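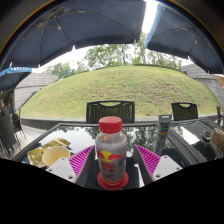

Figure 1. A plastic bottle of Red Bull with a red screw cap, on a round coaster.

Packaging and Labeling, Unit 4
Handout: Closures, fills and label copy for bottled drinks

Read this before the lab session. Bring it with you, along with your ruler and the label worksheet from Unit 3. The reading in the course pack covers the same ground in more depth, but the terms used on the test are the ones given in this handout.

4.1 What the package has to do

A drink package holds a known amount of liquid, keeps it fit to drink until the date on the label, and tells the buyer what is inside. Most of the choices in this unit come back to one of those jobs. When two of them pull against each other, the usual case is cost against shelf life. A thicker wall keeps gas in longer and costs more per bottle. A thinner wall saves resin and may sag when the bottles are stacked.

Terms to know:

Primary package: the part that touches the product. Bottle, cap and any liner inside the cap.
Secondary package: the tray, carton or shrink wrap that groups the bottles.
Finish: the threaded top of the bottle that takes the cap. The word has nothing to do with the surface.
Headspace: the gap between the top of the liquid and the underside of the cap.
Panel: the part of the side wall meant to carry the label.

4.2 Closures

Screw caps are the most common closure on plastic drink bottles. The cap is threaded to match the finish, and the two have to be ordered as a pair. A cap from one supplier may turn onto another supplier's bottle and still leak, so "it fits by hand" is not a test result.

Many caps carry a tamper band, a ring joined to the cap by small bridges. When the cap is first turned, the bridges break and the ring stays on the neck. Check the bridges on samples from every cap shipment. Bridges that are too strong make the bottle hard to open. Bridges that are too weak break on the capping line, and the product reaches the store looking as if it has been opened.

Removal torque is the turning force needed to open the bottle. It is measured after the bottles have stood for a set time, usually a day, and not straight off the line. Torque drops as the liner and the plastic relax. Record the storage temperature with every reading or the numbers can't be compared.

Color is chosen by the brand owner, but it matters to the plant too. Dark and strong colors hide scuffs on the cap. Some pigments change how much the plastic shrinks in the mold, so a new cap color should go through the same fit checks as a new cap.

4.3 Clear and opaque bottles

A clear bottle lets the drink do part of the selling. It also lets in light, which can fade colors and break down some vitamins. Cloudy drinks raise a further point: if the solids settle, the buyer sees a layer at the bottom and may think the drink has gone bad. Options are a stabilizer, a "shake well" line on the label, a full sleeve, or a tinted wall.

The fill line is also on view in a clear bottle. Two bottles with the same volume can show different fill heights if the walls differ, and buyers compare heights on the shelf. Plants often fill to height for this reason and check the volume by weight.

4.4 Label copy

Front of the label: brand, name of the drink, net contents. Back or side: ingredients, nutrition panel, maker or distributor, storage directions. Date and lot code may go on the label, the shoulder or the cap.

Three common faults in student work from past terms:

Net contents placed where the curve of the bottle hides it.
Small type printed over a busy background.
A label that runs past the panel and lifts at the edge.

Labels for more than one market need extra care. A brand name may be given in a second script next to or in place of the first, and the two versions rarely take up the same width. Leave room in the layout from the start. Do not shrink the translated text to fit a box drawn for English. Have a reader of the language check the final proof, including line breaks.

4.5 Worked case: the Melis bottle

Melis is a bottled barley drink made by Kinder at its Stostine plant. The plant moved from glass to clear plastic in August and kept the old label artwork. The first run was 2635 bottles. Of these, 2000 went to stores and the rest were held back for storage checks.

The trouble showed up in the held stock. The new bottle had a shorter panel than the glass one, and the bottom edge of the label sat on the start of the base curve. After 15 days, corners had begun to lift. The drink was fine and so were the caps. The fix was a shorter label with the storage directions moved to the side, plus a note on the bottle drawing giving the top and bottom limits of the panel.

Points to take from the case:

The artwork was approved as a flat print. It was never wrapped on the new bottle before the run.
The drawing gave the bottle's full height and left out the height of the panel.
Held stock was kept upright at room temperature. Chilled storage would have added condensation, and the plant had no data on that.

Akommont, which supplied the labels, suggested a stronger adhesive. Work out for yourself what that would have done about the curve, and be ready to discuss it in class.

4.6 Lab preparation

Each group brings 3 empty drink bottles of different shapes, rinsed, with caps and labels on. For each bottle:

1. Measure full height, panel height and the widest point.
2. Measure the label and note the gap above and below it.
3. Count the turns needed to take the cap off.
4. Copy out the net contents line and measure the height of the type.
5. Sketch the bottle from the side and mark the panel limits.

Write all measurements in millimeters. Keep the bottles after the session, as they are needed again in Unit 5 for the drop test.

Worksheets go in the tray by the lab door. Late sheets are accepted up to the start of the next class.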